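## Getting candle wax out of a tablecloth

First let the wax become fully hard. I put an ice cube in a small bag and hold it on the spot for 2 minutes, then I lift the wax with the back of a butter knife. Do not scrape – it pulls the threads.
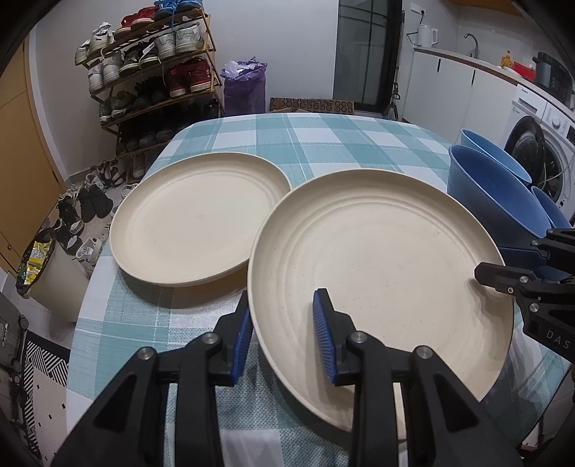 What stays in the cloth will need heat. Lay a paper towel under and over the stain and press with a warm iron, no steam. Change the paper when it shows grease. My neighbor Jaanus uses brown bag paper, also good, but check that it has no print.

Colored wax can leave a shadow. Rub in a little dish soap, wait 13 minutes and wash as usual.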